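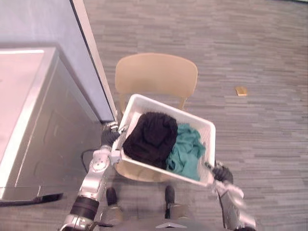
Thursday, gone eleven at night

Still too wound up to sleep, so I'm writing this in bed with a cold tea. The two-arm carry works! Not every time, and not prettily, but well enough that I walked home from the lab grinning like a fool.

Since February we've been stuck on the same thing. Teach each arm by itself and they are lovely, then give them one basket between them and they squabble. One pulls, the other pulls back, and the rim bends until a gripper lets go. My idea (scribbled on the back of a Tradex invoice, must find it and keep it) was to stop training the arms separately and have the model guess where the basket itself ought to be a moment from now. Each arm then works out its own bit from that. It sounds so obvious written down.

We trained on 159 demonstrations, all the Nishad set, with the bad ones left in because I was too lazy to sort them. I think that may have helped. The robot has now seen what a slipping basket looks like and what a person does about it. I'd love to test that properly, with the slips taken out, before I go round telling people.

Today was the white basket with the black knit thing and the teal garment in it, up over the beige chair, one gripper on the upper left of the rim and the other at the lower right corner. I do like that diagonal hold. We never asked for it, it comes up in the demonstrations here and there, and the model seems fond of it. Held clear of the chair, clothes still in! I said "oh you beauty" out loud to a machine.

Six runs with the new model and four good ones. The old one managed two out of six on the same start positions. Tiny numbers, I know, and I wrote TINY next to them in the lab book so I don't get carried away by morning. One of the failures was a grip that closed on air. The other I don't understand at all: the right arm just stopped and waited, as polite as you like, until the time ran out.

Things for tomorrow: look at the joint logs for the waiting one. Try a heavier load, towels perhaps. Ask Muvedia whether they still want the clips at full length. Write two paragraphs for the Jerport meeting before lunch, and keep the word "solved" out of them.

Shoulders ache from leaning over the keyboard. Happy, though. Alarm set for half six.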